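Ferix Bedding Claims

README for the product text collection, last revised 17th November

What this is

A set of 400 product listings for sheets, duvet covers and pillowcases, copied as plain text from the web stores of Bristus, Antoniuk and Rikent in October. Each listing comes with the wording of its claims pulled out into separate columns: thread count, fiber, weave, care, and anything of the "cooling" or "hotel quality" kind.

I put it together to find out how much of a sheet listing can be checked by a person holding the sheet. Less than I hoped.

Files

listings.csv has one row per listing
claims.csv has one row per claim, linked by listing_id
labels.csv has the sewn-in label text for the 50 items I had in hand
notes.txt has the odd cases, unsorted

Thread count

Treat this column with suspicion. Stores don't agree on what they are counting. A sheet made with two-ply yarn can be sold as 200 or as 400 depending on whether each ply gets its own credit, and listings seldom say which method was used. The number is stored as printed. Please don't average it and call the result quality.

"Cooling" is worse. I kept the word wherever it appeared and made no attempt to rate it. No listing in the set names a test method that I could find. If you spot one, open an issue with the listing_id. 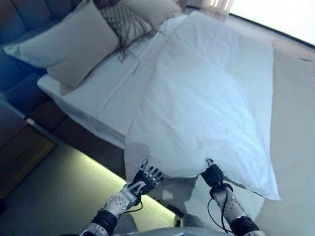 White sheet on a bed with a dark navy padded headboard.

Color names

White is the only color I would trust across stores, and even then "bright white", "soft white" and "optic white" may be the same cloth. The color_raw column keeps the store's wording. The color_simple column is my own grouping into 11 values and will be wrong in places, mostly among the grays.

Known problems

Sizes are a mess. "Queen" is kept as text, with measurements only where the listing gave them. Pocket depth is missing from most rows.

Customer reviews were left out on purpose. Too many read like the listing itself.

Prices were collected once and many were marked as sale prices. I doubt the "regular" price was ever regular, so was_price should not be used to work out a discount.

Changes

Removed duplicate Rikent rows. Fixed care codes for the Antoniuk flannel listings. The blank fiber fields are still blank.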